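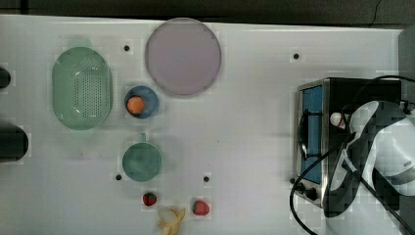

Sixth-form local history project: the Lorstead war memorial and the name that isn't on it

Last updated: April

Our brief was to pick one man from the Lorstead memorial and find out what happened to him. Four of us were put in a group (me, Tavion, Kenji and Gus) and by the end of the first meeting we had picked a man who isn't on the memorial at all. This was Tavion's fault. He had found an A. Notow in the parish magazine, "fallen in France, the younger son", and then couldn't find him carved anywhere on the stone.

There are 88 names on the memorial. Kenji read every one of them aloud in sleet while Gus ticked them off, so we are fairly confident about that figure and about Gus's handwriting, which cannot be read by anyone when damp. There is no Notow. There is an Arnow, Private, on the north face near the bottom, where the moss gets at it.

Our first theory was that the mason had misread his list. We liked this theory very much and wrote two pages on it. A capital N with a sloppy first stroke can look like an A, and if you squint at "Not" for long enough it will turn into "Arn" to oblige you. Then Ms Schumacher asked whether we had checked that there wasn't also a real man called Arnow. We had not. There was. He worked at the brickyard, joined up in 1915 and left a widow in Mill Row, and he has every right to his place on the north face.

So we went back to the parish magazines, which are kept in the church vestry in boxes labelled by somebody with no interest in years. I read 114 issues. I now know a great deal about the price of coal and a long feud over the harvest supper. The memorial appeal runs through 5 of them, and in the second there is a notice asking families to send in names "in good time". Clyde Nakamura, who looks after the church records, pointed out that the Notows had left the village by then. Their house was let to a new family in 1919. If the notice was only ever printed in the magazine, they may never have seen it.

We can't prove this. No letter survives either way, and the list given to the mason is missing. What we can say is that the magazine reported his death in 1917, that his parents had moved before the names were collected, and that his older brother isn't mentioned again. Kenji wanted to end with the possibility that they asked for him to be left off, as some families did. I thought this was weak. He was outvoted, then Ms Schumacher read the draft and put it back in.

If we did it again we would check for the real man before writing the two pages. We would also go to the vestry in warmer weather.

Filed under: Our Village Past > School Projects > First World War

Comments

M. Solís: My gran lived on Mill Row and always said Mrs Arnow kept geese. Not much use to you but there it is.

Clyde Nakamura: Well done all. Please could whoever has the 1921 box bring it back.

Gus Kincaid: My handwriting is fine.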